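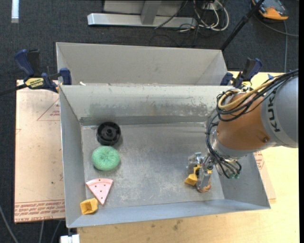 Casimiro Carretero, doctoral researcher in household sorting and storage, Troston

3.2 What ends up in a bin

I should say first that I love bins. Give me a cupboard and I'll get bored, but an open metal bin with sloping walls tells you plenty about how people put things away, and I could talk about it all afternoon (ask Aníbal Henriques, who shares my office and has heard it). In this section I look at what I call the leftover mix — the small things that don't belong together and end up together anyway.

Figure 4. Four loose objects in a gray sheet-metal bin: a black wheel, a green sponge, a pink toy slice and a yellow block.

The mix in Figure 4 is a good one to think with. Ask a person to name a category that covers a wheel and a sponge and you'll get a long pause. We gave 80 people in Vutville a written list of small household items and asked them to sort the names into groups, with no limit on how many groups they made. Toys went together quickly, cleaning things went together quickly, and then everybody had a pile at the end called "other" or "misc" or, in one case I still treasure, "drawer." The wheel nearly always landed there. The toy slice split our readers in a way I hadn't planned for, as some filed it under toys and some under kitchen!

Shape matters too, and I think earlier work on tidying (mine included) paid too little attention to it. A wedge with a point, like the pink slice, doesn't stack the way a block does. A round wheel can lie flat or stand on its edge, and people who tidy by shape care about that a lot more than people who tidy by use. In the Moreira interviews we heard both habits, sometimes inside one household.

Then there's the bin itself. The metal floor in Figure 4 is scratched and cloudy, with whitish wear toward the near side, and the far wall has its own scuffed patches. I like wear as a clue, but I'd be careful with it — a scratch has no date on it. For that reason I left surface marks out of the coding scheme and kept them as field notes only. Section 3.3 goes back to the "other" piles and splits them by size.

Related items
Pronell Working Notes: Naming the misc drawer
Shape or use? Two ways of tidying a shelf
Open bins and closed boxes in the Moreira interviews
Sorting lists from Vutville, September supplement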